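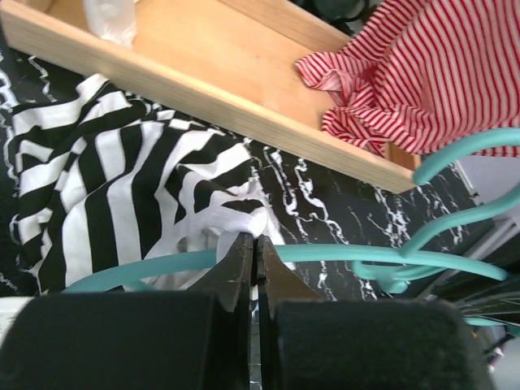
Hangers and fabric.

The Encore

The band was called Skorner, and by the time the tour reached the arena in Flikley I had been working for them for six years. I sold the T-shirts. People think that job is done by whoever is standing closest to the box, but it is a real job, with a float and a count-in and a count-out, and if you come up short it comes out of your pay.

My stand was by gate 8, under the stairs. You couldn't see the stage from there. You could hear it, but the concrete took off the top end, so that in six years I had mostly known the songs as bass lines and crowd noise. I knew what time it was by which bass line was playing. When the slow one came on I had twenty minutes to refold everything before the rush.

That night a girl came up during the slow one. She was eleven or twelve and she had on a tour shirt from before she was born, tied in a knot at the side to make it fit. Nobody buys during the slow one, so I noticed her.

"Do you have this one?" she said, and pulled the front of the shirt flat so I could see it.

It was the gray one with the lighthouse. The print had cracked so badly that the lighthouse was mostly gaps.

"They stopped making those," I said. "We have the black and the white, and the hoodie."

"My mom wants one that isn't wrecked."

"Is your mom here?"

"She's in the seats. She can't come down the stairs very fast."

She looked at the black one and the white one to be polite. Then she asked me how much the hoodie was, and I told her, and she did the face that everybody does.

I should say that I did have a lighthouse shirt. I had it in my bag, rolled up in a plastic sleeve. It had never been worn. The singer had given it to me on my first tour, out of a carton that turned up in the back of a truck, and he'd signed it on the hem with a laundry marker. He had signed it to me, spelled wrong. I carried it everywhere and I had never put it on. A man in a parking lot had once offered me enough for it to fix my car, and I'd told him no, then driven home in the car that needed fixing.

"What seats are you in?" I said.

"Row six. On the side with the rail."

"Good seats."

"She entered a thing on the radio. She entered it every day." She untied the knot in the shirt and tied it again tighter. "She saw them in a bar one time, when they weren't anything. She says the singer asked her for a cigarette."

I had heard a lot of people say that. If every person who told me the singer had asked them for a cigarette was telling the truth, he would have died years ago. But I said that was pretty cool, and she said she guessed so, and then she went back up the stairs two at a time.

I refolded the whites. I refolded the blacks. The slow one ended and the crowd made the sound it always made, like a truck tipping out gravel.

What you have to understand is that it was a bad tour. The album hadn't done well. Half the upper level was curtained off, and the drummer and the singer came to the building in separate cars. Vusto, the company that ran the merchandise, had already told us that the last leg would be done by local hires in each town. They told us by email. I was going to finish out September and then I was going to go live at my sister's and work at her husband's tire place, which was fine. I had nothing against tires.

So I wasn't feeling sentimental about any of it. I want to be clear on that.

The encore was always two songs. The lights stayed down, the crowd stamped, the band stood behind the curtain with towels on and waited, and then they came back and did the fast one and the one from the movie. I had never seen it. At the start of the encore the security man at gate 8 went to prop the outer doors, and for four minutes or so there was no one on our side of the building at all.

I locked the cash box and put it under the table. I took the sleeve out of my bag. Then I went up the stairs, which I was not allowed to do.

It was a lot brighter than I thought it would be. That was the first thing. I'd pictured a dark room with one lit end, and instead there was light all over everybody, blue and then white, and I could see faces all the way to the back. The second thing was that I could hear the words. I knew all the tunes and I hardly knew any of the words. I stood in the aisle and listened to a verse I had been near a couple of hundred times, and it was about a man waiting for a furnace repair. I had always thought it was about a war.

I found row six by the rail. The mother was in the end seat with a cane hooked over the armrest. She wasn't standing because she couldn't, or not for long, and everyone in front of her was standing, so what she could see was backs. She didn't seem to mind it. She was singing. She had her eyes shut and her hand flat on the seat in front of her, feeling the beat come through, I suppose.

The girl saw me first. She recognized me and looked worried, as if she had forgotten to pay for something.

I held out the sleeve. It was too loud to talk. She took it and read the front through the plastic and then she looked at me, and I nodded, and she pulled her mother's arm.

I didn't stay for the mother's face. I'd like to say I did. But the box was under the table with a lock on it you could open with a butter knife, and the one from the movie had started, and that meant three and a half minutes until the rush. I ran down the stairs.

The box was there. The security man was there too, eating an apple.

"Bathroom," I said.

"Sure," he said.

We sold out of mediums. We nearly sold out of hoodies, which happened when a show went well, and people told me while they were waiting for change that it was the best one they'd ever seen. They said that most nights. A man bought a poster and came back a minute later to buy the tube for it. At the end I counted out and I was over by six dollars, and I wrote it down on the Vusto sheet in the space for that.

They came by when the hall was almost clear. The mother took the stairs one at a time with a hand on the wall. She had the shirt on already, over her other clothes. It was too big. She stopped at my table and got her breath.

"There's a name on this," she said. She turned up the hem.

"That's me," I said. "It's spelled wrong."

"I can't take it if it's yours."

"I don't wear gray."

She looked at me for a while. She had a plain, tired face and her makeup had run some. The girl was holding both their coats and the cane, and she was nearly asleep standing up.

"He asked me for a cigarette once," the mother said. "In a place called Sipos, out by the rail yard. It had a fish tank behind the bar. I didn't smoke, so I went and bought a pack from the machine and gave him one, and I've still got the rest of them in a drawer."

I had never heard anybody tell that part.

"What did he say?" I said.

"He said thanks." She let go of the hem. "Then he said it was the wrong kind. But he smoked it."

I laughed, and she did too, and the security man came over and said folks, we need to clear the hall. I came around the table and helped her with the door. It had rained while we were inside and the lot was shining. They went off between the cars very slowly, and the girl had to keep stopping so that she didn't get ahead.

I went back in and broke down the stand. The whites went in one carton and the blacks in another. When I was done I stood at the bottom of the stairs for a minute. The crew had the work lights on, and someone up there was running a drum check for no reason I could think of, and I listened to it until the truck came.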